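4.2 Where the sponge lives

When we began visiting households we had expected to hear a good deal about cupboards and very little about the few inches beside the sink, and yet it was the drying rack (and, even more, the sponge) that people wanted to talk about. Of the 2,943 diary entries we collected, 263 mention a sponge that had gone astray, been left in the bowl, or been put down somewhere that somebody else in the house thought quite wrong. One diarist in Clindport gave the matter the best part of a page, and we were very glad that she did.

It helps, we think, to look at the rack as a piece of furniture in its own right, with its own floor, walls and corners, and to ask which parts of it invite a small soft thing and which do not.

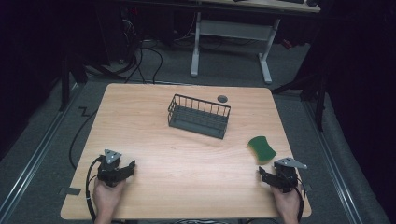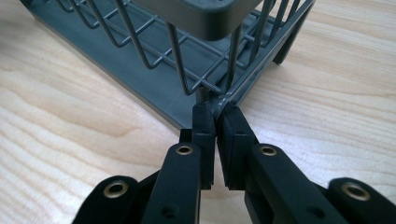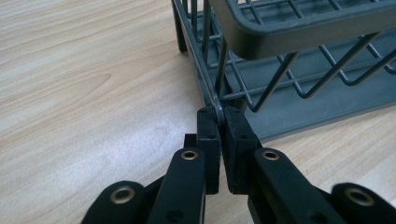 Figure 6. Rack and sponge on a light wooden tabletop. First picture: the green sponge lying beside the grey wire basket. Second and third pictures: corners of the rack, with its tray, wires and utensil holder.

Our households had three habits, broadly speaking. Some stood the sponge on end among the forks, some laid it flat on whatever surface was nearest, and some (the smallest group, though a firm one) kept a separate saucer for it and would not hear of anything else. Yatziri Robles, who read the Groritz diaries for us, noticed that the saucer keepers nearly always wrote of a parent or grandparent who had done the same, and we come back to this in Section 5.

The forks-and-sponge habit caused the most grumbling by far. People disliked reaching for a clean spoon and touching the sponge on the way, and several had moved it in March, when our second diary went out, only to find it back among the cutlery by teatime.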